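**Lilta's attendance numbers – does anyone believe them?**
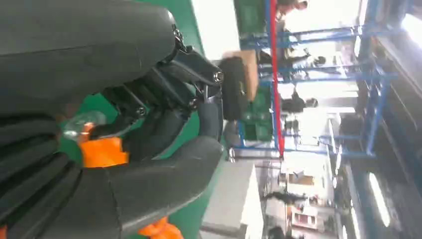

## Original post

**toan_bach**
So the club put out its October newsletter and the headline is that Goodwin Field is "back to pre-shutdown crowds." I've had the same two seats on the third base side since before they painted the dugouts and I'm telling you I could lie down across my row most nights. Where are these people?

The Sunday game against Jodham was announced as a sellout. I walked in at first pitch with no line, bought a hot dog with no line, and the whole right field bleacher section was roped off. How do you sell out a park with a section closed?

Toàn Bạch, section 15

---

**bleachercreature_jr**
Tickets sold isn't the same as people in seats. Every league counts it that way. Jodham does it, Vuleck does it. You buy a season plan, you stay home, you still count.

---

**toan_bach**
I know how paid attendance works. My point is they said "crowds." A crowd is people. And if they roped off the bleachers and then called what was left a sellout, they changed what full means and didn't tell us.

---

**vuleck_vic**
Visiting fan here. We were over at your place for the last series and I thought it was decent? Loud behind the plate anyway. Some of that noise was coming out of the speakers though, I'd bet money on it. There was a cheer during a pitching change.

---

**leftylou**
The speakers thing is real. They bought a sound system for the season with no fans and never turned it all the way off. My brother-in-law sits under one of the horns in left and says it does the same two cheers all night. After a while you start waiting for the second one.

---

**bleachercreature_jr**
Okay but have any of you asked the club? It's a small front office. The bleachers had a railing problem, they said so over the PA. I don't get why everything has to be a scheme with this board.

---

**toan_bach**
I did ask. Emailed the ticket office and got back a paragraph thanking me for my passion. No number in it anywhere.

I never heard a PA announcement about a railing. Which game?

---

**bleachercreature_jr**
Can't remember. Early in the homestand. Might have been the one with the rain delay.

---

**leftylou**
If it was the rain delay game, I was there for all of it and they didn't say a word about a railing. They did announce a lost set of keys four times.

---

**mrs_dugout**
You're all being pretty hard on people who kept baseball in this town. We could have lost the team. I took my kids over and over this summer and they had a great time, and I don't care if the number in the newsletter is padded. The place is clean and parking is easy.

---

**toan_bach**
Parking is easy! That's my evidence right there.

I'm glad your kids liked it, I mean that. But the club is going to the city this winter to ask for money for the stadium and those attendance numbers will be in the packet. Then it does matter if they're padded.

---

**mrs_dugout**
Fair. I didn't know about the city part. Is that confirmed or is that something people are saying?

---

**toan_bach**
It was in the same newsletter, last page, small box. "Exploring a partnership." You can read that however you like.

---

**vuleck_vic**
We had a partnership explored on us. Ended up paying for a new scoreboard that shows mostly ads. Seats got narrower too, though they'll deny it.

---

**plate_ump_retired**
Worked games in that park for years. When they wanted to know the real gate they looked at the turnstile count, and they had it before the seventh inning. Somebody in that office knows the exact number for every game. Ask for turnstile count using those words. If you ask about "attendance" you'll get the newsletter again.

---

**toan_bach**
That's useful, thank you. Sending it tonight.

---

**bleachercreature_jr**
And when it comes back and it's a perfectly good number?

---

**toan_bach**
Then I'll post it and say I was wrong. I've got my doubts, is all. I've sat there.

---

**leftylou**
Over 100 people in our section for the fireworks game, I'll give them that much. Next night it was me, the brother-in-law and a guy asleep.

---

**bleachercreature_jr**
Fireworks always draw. Weeknights in school season never did, before or after the shutdown. You're comparing the worst night to the best one.

---

**toan_bach**
Email's sent – turnstile count, all home games, those exact words. Will update if I get anything other than a thank you.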